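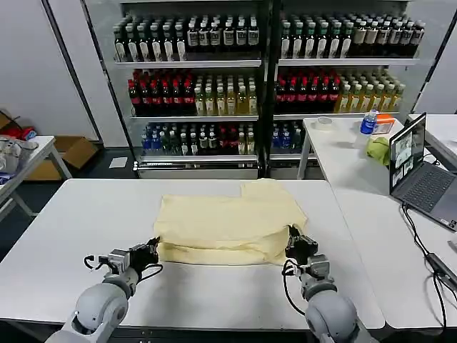

Does Folding Smaller Save Shelf Space? A Test of Three Towel Folds
Student project report, Household and Textile Studies, Sandside
Wed 16 October

1. Why we did this

Every guide to tidy storage we read for this course claims that the way you fold a towel changes how many you can keep on a shelf. Most of them give no numbers. A few show before and after photos in which the "after" shelf plainly has fewer things on it. We wanted to see whether the claim holds up when the number of towels stays the same.

Our starting guess was that it wouldn't. A towel has a certain amount of cloth in it, and folding doesn't remove any. What folding might change is the air trapped between the layers, how well the pile stands up, and how easy it is to pull one out without wrecking the rest. Those are separate questions, and the guides tend to run them together.

2. What we used

We bought 41 plain cotton hand towels from Kershaw, all from the same line. They were washed once before testing, dried flat and left overnight. One had a badly sewn hem that made a lump in every fold, so we took it out and used the other forty.

The folds were:

The half fold. Long sides together, then short sides together, then once more.

The thirds fold. Each long side brought in to the middle third, then the length folded in three.

The file fold. The thirds fold, with one extra turn so the towel can stand on its edge in a box.

We had planned to test rolling as well. We dropped it when we saw that the result depended almost entirely on how hard the person rolled, and we couldn't think of a fair way to control that.

3. Method

Each towel was folded on a bare table, smoothed once with a flat hand, and added to a pile of ten. We measured the height of the pile at its four corners and at the center as soon as the tenth towel was on. Then we left it for an hour and measured again. Piles were not pressed down. For the file fold we stood the ten towels in a box and measured the length of the row.

Each fold was tested with all forty towels, in four piles. The two of us split the folding evenly, and we wrote down who had folded which pile. This turned out to be the most useful thing we recorded.

We also did a "pull test," in which the third towel from the bottom was taken out with one hand and we noted whether the pile stayed up.

4. What we found

The half fold and the thirds fold take up different shapes, so pile height alone tells you very little. The thirds fold makes a taller pile on a smaller base. Once we multiplied height by base area, the gap between the two nearly vanished, and it was smaller than the gap between the two people folding. One of us consistently made tighter piles with every method. If we had given one fold to each person, as we first intended, we would have reported a clear winner and been wrong.

Corners were the real trouble. On a layered fold the top layer likes to lift where the fabric overlaps, and the corner sits up as a small flap. Put another towel over it and the pile starts to lean. By the tenth towel some piles were visibly higher on one side. The half fold was worse for this. Turning every other towel around helped, though it slowed us down and we doubt anyone keeps it up at home.

The hour of rest made every pile a little lower. It didn't change the order of the results.

In the pull test the stacked folds did poorly and we saw no useful difference between them. The file fold did well, as expected, as long as the box was full. With a few towels gone, the remaining ones slumped. The guides always show a full box.

5. The time question

The Plavis folding sheet, which our class was given in February, says that a practiced person saves time with the file fold. We timed ourselves on 2 full sets and found it the slowest every time. We may simply not be practiced enough. The sheet doesn't say how long practice takes, so the claim can't really be checked.

We also tried a Javus folding board, lent by the department. It made the edges line up better and did nothing for the lifted corners. We would not spend money on one for towels.

6. Weak points in our own work

We used one kind of towel. Thicker cloth would trap more air and might give a bigger difference. Our height readings were taken with an ordinary ruler held against a soft edge, and two readings of the same corner didn't always agree. We both knew which fold we expected to do badly. Having someone else measure without knowing the fold would have been better, but the fold is obvious to anyone who looks at the pile.

The table was also lower than we would have liked, and folding got sloppier late in each session. We didn't change the order of the folds between sessions, so the file fold always came last, when we were most tired. That could account for part of its slow times.

7. What we would tell someone with a small closet

Choose the fold that fits the depth of your shelf, and stop there. We found no evidence that any of the three stores more towels in the same space. If you often take towels from the middle, a full box with the file fold is easier to live with. Owning fewer towels was not part of our test.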